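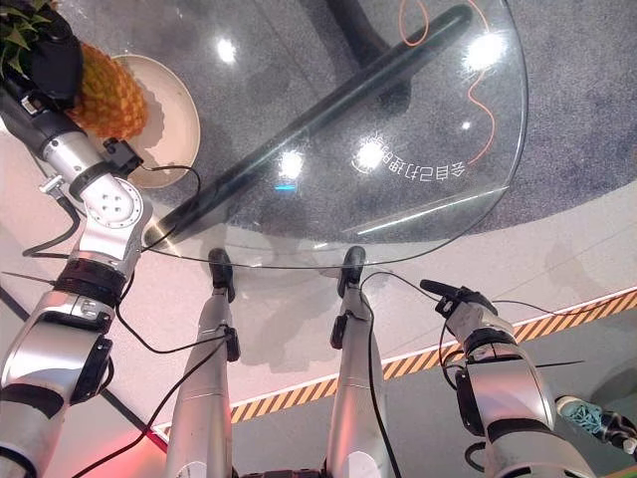 What changes for kitchen staff once a robot arm takes over the lifting and placing?

Mostly the order of the day. Handling moves to the machine, and people spend more of the shift on setting out, checking and cleaning.

Tips from the Delorme prep kitchen, October 2025

Set plates in the same spot each time. Mark the spot on a card under the work surface.

Wipe glass tops with a dry cloth before a run. Smears and glare both cause missed picks.

Keep fruit with stiff leaves upright or facing away from the gripper.

Tie back apron strings and stay behind the floor marking until the arm has stopped.

Log every stop by hand. Our sheet had 629 entries for some 1,000 runs, most of them short pauses to re-seat an item.

Swap the person minding the arm every 60 minutes. Watching is more tiring than lifting.

Knife work stays with the 6 trained staff. Rota queries go to Nabila Santoso.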